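Wutmont Makerspace - members' meeting, July

Present: Luminița Mihăilă (chair), Effie Chisholm, Oluf Oddsson, Cosmin Cozma. Minutes by Normunds Vītola, who was last through the door.

1. Previous minutes. Agreed, after Oluf asked for his remark about the kettle to be removed. It has been removed. The kettle has not.

2. The patterned walls. Effie reported that the black-and-white lining is up on the left, back and right. Cosmin sees a mustache in the middle of the back wall and would like it noted that he can't stop seeing it. Luminița prefers the checkered parts. Plain gray was proposed again by Oluf and again found no second.

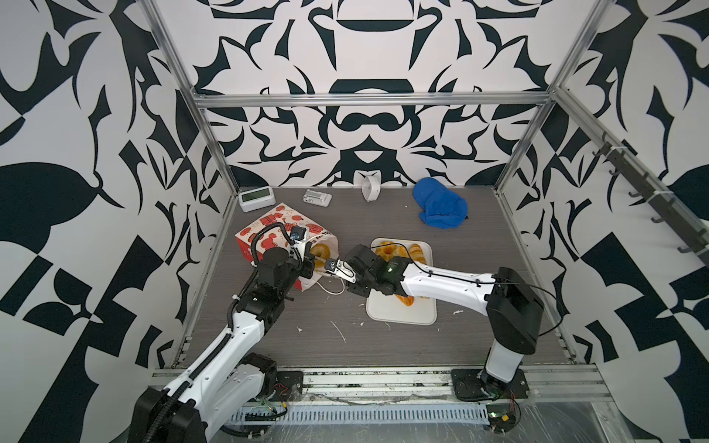
Wutmont, July

3. The floor. White crumbs and flakes on the dark wood-grain surface were discussed for roughly 10 minutes, longer than sweeping would have taken. Cosmin suspects pastry. Effie suspects Cosmin. Agreed: whoever unpacks a bag wipes down after, including along the front rail.

4. Hooks. The hook rail on the right wall has nothing on it. It was put to the meeting that hooks are for hanging things on. Oluf will bring a small brush and a cloth - his own, he stressed, and he wants them back.

5. Loose wires at the front. Luminița asked for them to go in the slotted trough with the others. Cosmin said he was getting to it. He also said this in item 5 last time.

6. Paper bags. Brulberg will let us have 100 for 22, handles included. Effie thinks we have plenty in the cupboard. Normunds to look in the cupboard.

7. Any other business. Oluf raised the kettle.

Closed at 10 p.m.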